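The midnight tray

Erick Wanyama has strong feelings about crisps, and stronger ones about where they should be eaten. "In bed, from a tray, with the lid off the day," he tells me, and within ten minutes of arriving at his flat in Carngate I'm completely won over.

The snack tray is a lovely habit, and it couldn't be easier to pick up. You need something shallow with a decent rim, a handful of small packets and a duvet you don't mind getting crumbs on. Small is the word here! A big bag goes quiet after the first few mouthfuls, but a heap of little ones keeps you rummaging, and the rummaging is half the fun.
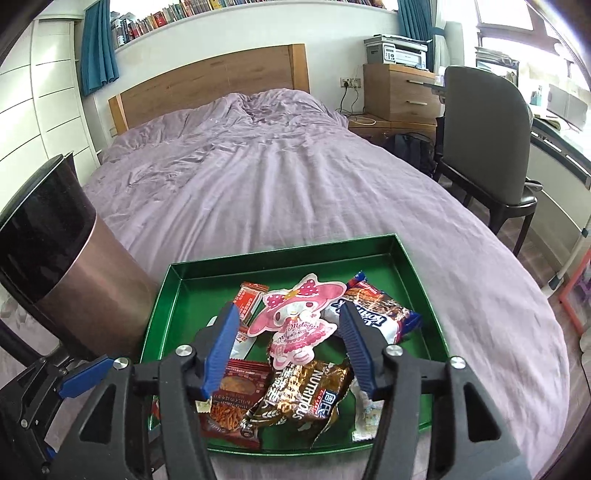

Wanyama caught the bug from his old housemate Efren Samonte, who used to come home from the Anari night market with his coat pockets rustling. They had one rule, which was that every tray needed something crunchy, something chewy and something picked purely for the wrapper. Cartoon rabbits did very well in that last group. So did anything in pink.

I tried it myself in October, after a happy hour in the Tolentino shop on Carngate High Street (20 packets, and I regret none of them). Spicy noodle snacks are the ones I'd go back for, dusty and fierce and gone in three bites. Lay everything flat so the pictures show, keep a bin within arm's reach of the pillow, and let your guest choose first. Wanyama also suggests a damp flannel for orange fingers. I forgot mine, and my library book has the thumbprints to show for it.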